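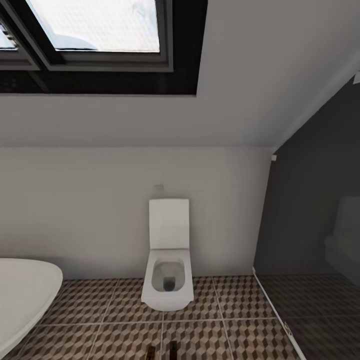

How Do You Buy a Robot?

By Davina Imrie

Buying a robot is not like buying a bike. A bike has one price. A robot has a price, and then it has a list of other prices that come after it. The people who work out that list are called planners, and they do most of their work before any money is spent.

Start with the job. A planner writes down one task in plain words, such as "close the lid of the toilet" or "pick up small things from the bathroom floor." Each task needs different parts. A lid needs an arm that can reach the height of the lid and push gently. A small thing on the floor needs an arm that can reach all the way down, and fingers that can close on something thin.

The part at the end of a robot arm that holds things is called a gripper. Many grippers have two fingers that slide or swing together. Before choosing one, the planner asks two questions. How wide do the fingers open? How hard do they squeeze? A gripper that opens 100 millimeters can go around a mug. It cannot go around a bucket.

Next comes testing. Real bathrooms are slow and costly to test in, so many teams begin with a simulation. A simulation is a room made by a computer, with a robot in it that is also made by the computer. If the robot drops something there, no part has to be paid for.

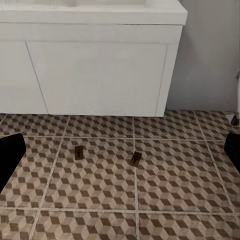
Small, flat objects are a good test. They lie close to the floor, so the fingertips must come down low without hitting the tile. A floor with a bold pattern makes the test harder. The robot uses a camera to find the object, and brown on brown is difficult to sort out. If the robot keeps missing, the planner may need to add a better camera to the budget — or pay for more hours of programming.

A budget is a plan for spending money. Esben Hafþórsson writes budgets for a company named Standotano, and he divides each one into lines. His last one, for a robot model called the Kamata, had 10 lines. The arm was the first line. The others included the gripper, the camera, the computer, spare fingertips, delivery, training for staff, and repairs.

Spare fingertips may sound like a small thing. They wear down from rubbing, as the soles of your shoes do. If one set lasts 148 days, a robot that works every day for a year will use up 2 sets and start on a third. A planner orders them early so the robot does not sit idle.

There is also the choice between buying and renting. Renting costs less at the start. Buying can cost less in the end, if the robot is used for a long time. Planners work out both totals and compare them. The Kamata order is due in November, and that choice is still open.

Words to know

Budget: a plan for spending money.
Gripper: the part of a robot that holds things.
Simulation: a copy of a place or a machine, made by a computer.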